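Workshop » Club notes » Hand-held gripper

Finger spacing, plugs and a wobbly mount

Posted 25/04/2025 by Arturo Monti

The club's entry for the Rokdale student round is a plug-handling task: pick up a plug, bring it to an outlet, line it up, push. We are collecting demonstrations by hand with a hand-held gripper before anything goes on the arm. The arm is still in its crate at Vanhove, and the collection does not depend on it.

I took over the tool from last year's group in April. It came with a folder of notes, most of them about a drawer task that no longer exists. The parts that still apply are the finger drawings and the trigger linkage. The file format for the recordings was changed to match Kulia, the small logging program we wrote over the winter, so the old recordings are of no use to us.

The fingers are plain black blocks with mounting holes on the top face. At full opening they leave plenty of room for a plug body and still stay in view of the camera, and the person holding the tool needs to see both tips at the same time as the target. 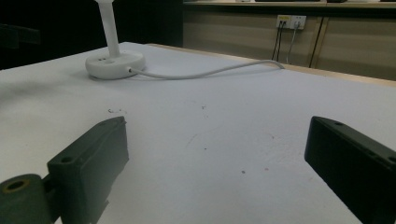
Fingers open over the table, stand at the back left.

The white table has given us some trouble. Automatic exposure reacts to it and pulls the dark fingers down until the inner faces lose detail. We now lock exposure at the start of each session and leave it alone. The first 13 recordings were made before that rule and I have dropped them from the set. Specks on the tabletop do not matter to the tracking as far as I can tell, but I wipe it anyway when I remember.

The total stands at 379 recordings. Each one is checked for three faults: tracking lost, trigger signal missing, plug out of view for more than two seconds. The second fault was the common one until we replaced the connector on the trigger board. I had blamed Kulia for it and spent an evening reading log code that was fine.

Approach direction is the part we are working on this week. People tend to come in low and straight, with the target in the center and a finger on each side. It gives clean video, but a model trained only on that will be lost when the base is off to one side. The new session sheet lists 6 start positions, and the operator has to go through them in order before repeating any.

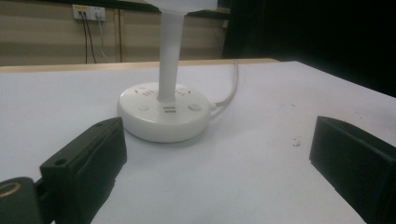
Low approach to the power strip base, fingers either side.

Open items:

- Print a stiffer bracket for the tool. Cledo, our name for the current version, has a little play at the mount and it shows up in the pose data.
- Decide on rubber pads for the fingers. Bare blocks slip on smooth plugs, but pads change the opening and every width value would need to be redone.
- Write the loader so that it skips faulty recordings by itself. At present I keep the list in a text file.

The pads will be tried first on the spare fingers. I will post the width measurements once I have them for both sets.

Filed under: Student robotics, Grippers, Data collection

Contact | © Arturo Monti | Back to top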